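Plindance Opens Shared Motorcycle Workshop on Burkska Street

Riders without a garage of their own finally have somewhere to turn a wrench. Plindance, the scooter and motorcycle club that has spent years fixing bikes in parking lots and borrowed driveways, opened the doors of its own shared workshop on 4/27/25, and the turnout was terrific. Bikes were lined up along the curb well before the coffee was ready, and a few people had ridden in from two counties over just to have a look.

The shop has six work bays, each with a lift, a stool and a rolling tool cart. Members book a bay by the hour through the club's website, bring their own parts and do their own work. If you get stuck (and who hasn't, with a seized caliper bolt?) there's an experienced mechanic on the floor during all open hours. 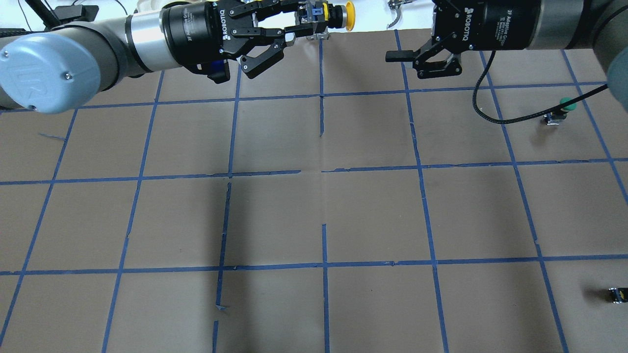 Most evenings that mechanic will be Iulian Neagu, who ran the service counter at Safavi Cycles until it closed last December. Neagu brought along a tire changer, a wheel balancer and a wall of carburetor jets that he has been collecting for most of his working life. He's especially happy about the carburetor bench.

"People sell perfectly good old bikes over a clogged pilot jet," he said. "Give me an hour with them and they'll be cleaning their own carbs every spring. It's fun! You get dirty, the bike starts, you go for a ride."

He has already put together a run of beginner classes. The first covers chain care, oil changes and brake pads, and it filled up in a day. A second session has been added, with cable adjustment and valve checks coming later in the season. Classes are open to anyone, including people who don't own a bike yet, and loaner gloves and safety glasses are at the desk.

Storage is the other big piece. The back half of the building has room for up to 24 motorcycles over the winter, indoors and heated, with an outlet for a battery tender at every spot. Club president Josué Rezende says the waiting list was started before the concrete sealer had cured. 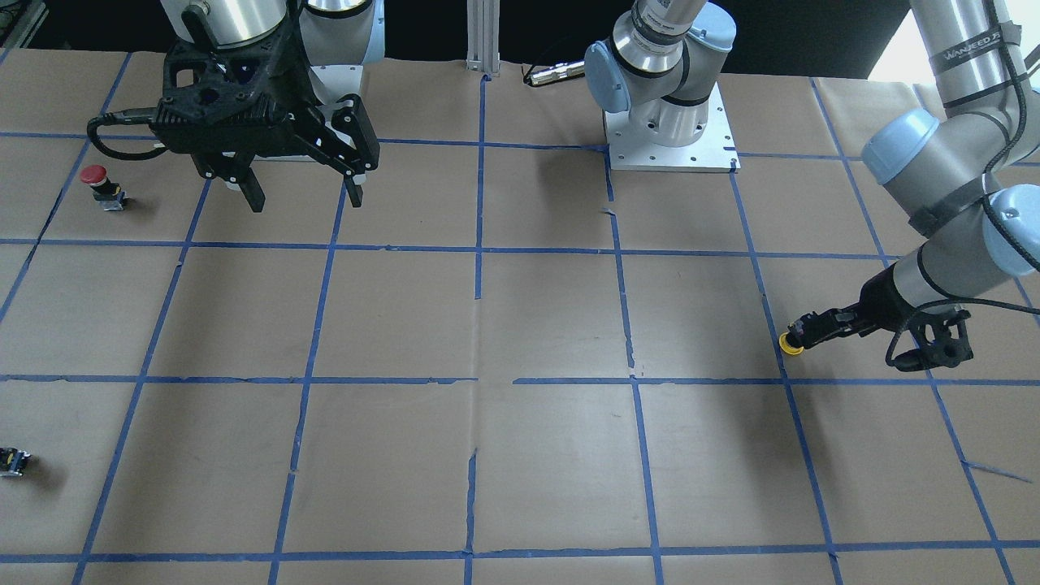

How to book a bay

You'll need to do a short walk-through with a staff member first, mostly to learn the lifts and where the fire extinguishers are. After that, bays can be booked up to the day before. Used oil and coolant go in the marked drums by the side door, and old tires can be left for recycling. Scooters are welcome in every bay — the lifts have narrow wheel chocks that fit the smaller rims.

Please don't leave a bike in a bay overnight unless you've arranged it at the desk. Parts on order are a fact of life, and the club has set aside two spots in storage for bikes that are waiting on them.

Money for the project came from membership dues, a swap meet and a raffle for a restored Clotari 600, which Rezende and several other members rebuilt from a frame and three boxes of parts. The winner rode it to the opening, and it sounded wonderful pulling in. There was quite a crowd around it for the rest of the morning, with plenty of talk about the paint, a deep green mixed to match an old fuel tank. 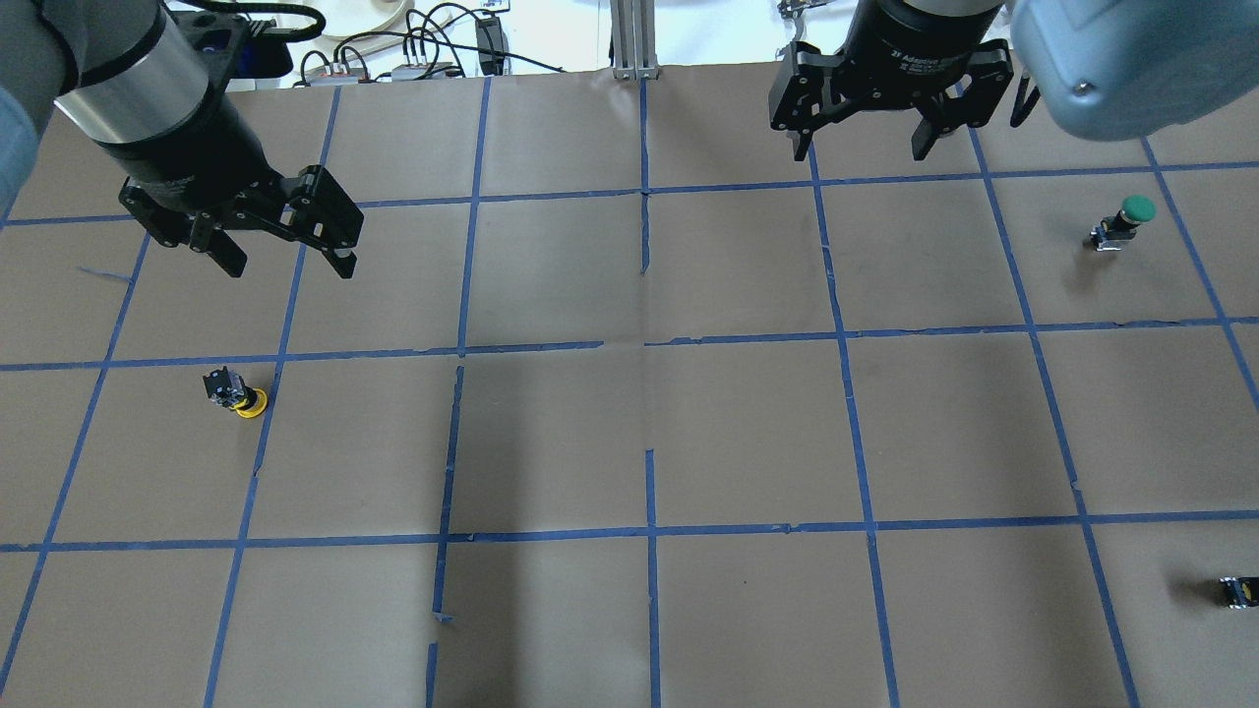 Blue tape marks out a grid on the brown paper.

Next up is a group ride out to the reservoir and back, leaving from the workshop lot as soon as the road crews finish on the bridge. All makes and sizes are invited, and the pace will be easy. Rezende is also looking for anyone with a spare parts washer, working or close to it. Call the desk or stop in during open hours and ask for him.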